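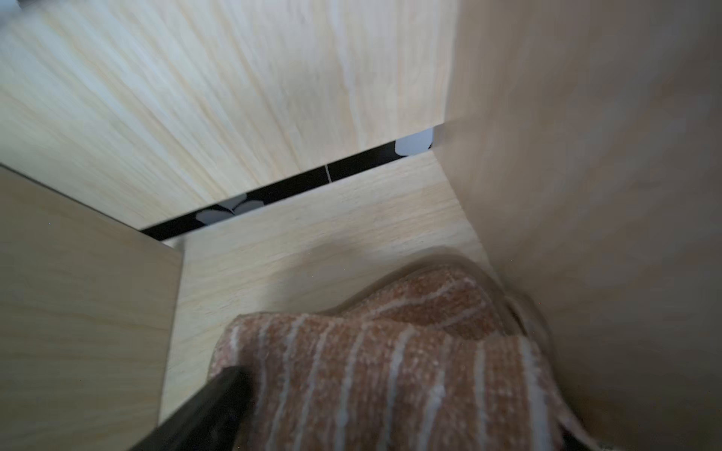
Does removable wallpaper come off a rental wall without a mark?
Sometimes, and a lot depends on paint that the renter didn't choose and can't check.

SIDBRIDGE, Jun 27, 2026 — The renters' advice service Purkwood today released Dosel, a plain-language guide to decorating products sold as "renter friendly." The guide asks readers to treat that phrase as advertising until someone shows otherwise.

"Renter friendly has no agreed meaning that we could find," said Dalia Toom, who edited the guide. "It goes on wallpaper, hooks, shelf liner, floor stickers. Ask what it promises and you usually get sent back to the front of the package."

Purkwood put questions to 1,001 renters in January. Nearly 11 percent said they had lost part of a deposit over something they had stuck to a wall, door or floor. Purkwood cautions against reading too much into its own number. People who have had money withheld may be more likely to answer a survey about deposits, and the service did not see the leases or the walls.

The guide is just as doubtful about advice passed around online. Hair dryers, vinegar and dish soap all have their fans. Purkwood found plenty of confident instructions and very little about what kind of paint was underneath, how old it was, or how long the paper had been up. 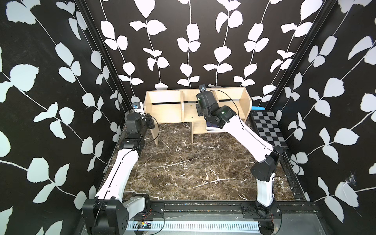 Leaf-print wallpaper behind a light beige shelf unit.

Dosel also takes issue with the test patch, the standard tip on most packages. A small square left up for 2 days says little about a full wall left up for the length of a lease, the guide argues. Readers are still told to do one, on the wall they plan to cover, and to keep the leftover piece and the receipt.

Other sections cover borders, shelf liner and printed floor coverings, and what to ask a landlord before buying any of them. The main suggestion is dull: get permission in writing, with the product name in it, and take dated photos of the bare wall first. A spoken "that should be fine" is worth very little at move-out.

Grethe Dalsgaard of the property manager Oddsson, which read an early draft, disagreed with parts of it. "Most of the paper we see comes down fine," she said. "I do think the guide is hard on sellers." Purkwood asked how many apartments that was based on. Oddsson said it does not keep a record, and the section was left as written.

The guide does not rank brands or name a safest product. It can be picked up free at Purkwood's front desk in Sidbridge, and copies can be mailed on request.

Press contact: Dalia Toom, Purkwood, Sidbridge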